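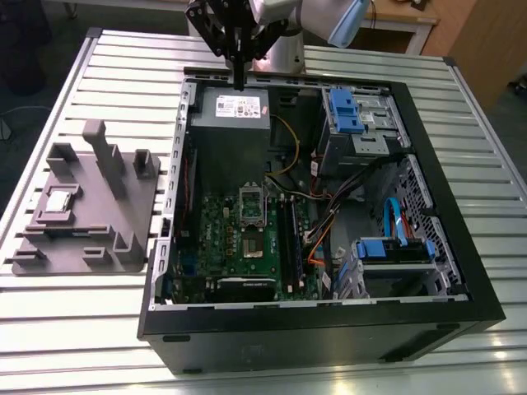
Case open and lying flat, with a memory module and a processor waiting in their holders to the left.

How to Give an Old Desktop a Second Life as a Home File Server

March 23, 2022

I love this project! If you have a desktop tower sitting in a closet, you are most of the way to having your own place for family photos, scanned paperwork and that music collection you never quite moved off the old laptop. Mine has been running since December and I use it every single day.

What you need

An old desktop that still turns on, two hard drives of the same size, a network cable, a USB stick, and a free evening. You don't need a fast processor. Sharing files is easy work, and almost anything made in the last ten years can handle it. Memory matters a bit more, so if you have a spare module that fits, put it in.

Step 1: Save what's on it

Before you open anything, start the computer and look through the old drive. Check the desktop, the downloads folder and the mail program. I found 1832 photos on mine that I thought were gone for good (most of them blurry shots of a dog, but still!). Copy it all to an outside drive and open a few files from the copy to be sure they work.

Step 2: Clean it and check the parts

Shut down, unplug the power cord, and press the power button once. Lay the case on its side and take off the cover. Hold the fan blades still with a finger while you blow out the dust, and touch bare metal on the case now and then so you don't zap anything.

Leave the processor alone if the machine runs cool. If you do swap it, hold it by the edges and keep your fingers off the contacts. The little triangle in one corner lines up with the mark on the socket. Wipe off the old paste, put on a pea-sized dab of new, and set the cooler back down evenly.

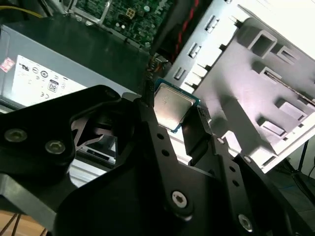
A processor held by its edges, metal lid showing.

Step 3: Put in the drives

Screw both drives into their bays and give each one a data cable and a power plug. Write the last four digits of the serial number on a bit of tape and stick it where you can read it with the cover off. When a drive fails years from now, you'll know which one to pull.

Step 4: Install the system

Any free server system with a web control page will do. Put it on the USB stick, start the old computer from the stick, and follow the prompts. Pick "mirror" when it asks about your two data drives. You get the space of only one, but everything is stored twice.

Give the server a short name. My friend Chie Wada called hers Saludo, and mine is Helix - both easy to type on a phone.

Step 5: Share a folder

Make one user for each person in the house and one shared folder to start with. Try it from a laptop first, then a phone. Drag in something small, open it from the other device, and enjoy the moment!

Then start the big copy before bed. Mine was some 400 gigabytes and it was still going at breakfast.

One more thing - a mirror is not a backup. Keep that outside drive from Step 1, update it once a month, and store it at a relative's house if you can.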